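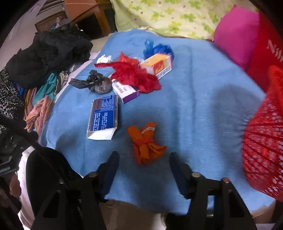

The blue blanket, doing the job of a sorting table.

Newsletter > Around the House > Clearing Out

The bed is not a shelf
2018-03-27

Every spring this newsletter runs an item on clearing out the medicine drawer, and every spring I learn that mine has been breeding. The method has not changed. You tip everything onto the bed, you feel virtuous for four minutes, and then you remember that you will need the bed again by night.

Medicine boxes are the worst of it. They get torn open in a hurry by people with headaches, which is how you end up with one like the blue and white box, its lower end crushed flat. My rule is that a box in that state gets checked first. If the strip inside has lost its date, it goes in the take-back pile. The pharmacy counter at Beratley accepts these on weekdays and charges nothing. Please take out the needles, the batteries and the cough drops that have become one cough drop.

Then there are the knotted bags. A bag with its ears tied is a message from your past self, and the message is always "deal with this later." It is later. Untie it over something washable. Last October I opened one of mine and found 89 cents, a fuse and a key to a house we moved out of.

Clothes should not be part of this at all, but they creep in. A heap of black clothing on the same bed will swallow any small white box you own. Move it to a chair, where it was going to end up in any case.

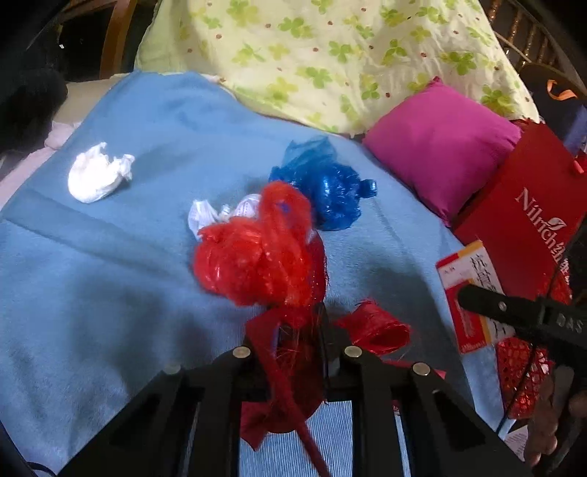
Food is my own weakness. I can part with a coat, but put a packet of something in front of me and I start making plans for guests who have not been invited. The trouble is that gift packaging all dresses alike. Set a big red package with white lettering next to a red, white and yellow box, add a bright red plastic bag, and the whole lot reads as one large festive object. Pull them apart before you decide anything – and fold the empty bags as you go, or they will hide the full ones. Anything sealed and in date can go to the swap shelf at Rutstead, which took in 383 items last year and gave out all but 10. The ten were fondue sets.

Pillows stay. I have tried thinning out pillows and the household was against it.

The swap shelf is open Tuesday and Saturday mornings. Bring your own bag. You have one.

Karirex Household Newsletter | Questions and corrections: 488 Juška Street, Rutstead | © 2018 Karirex | Back to top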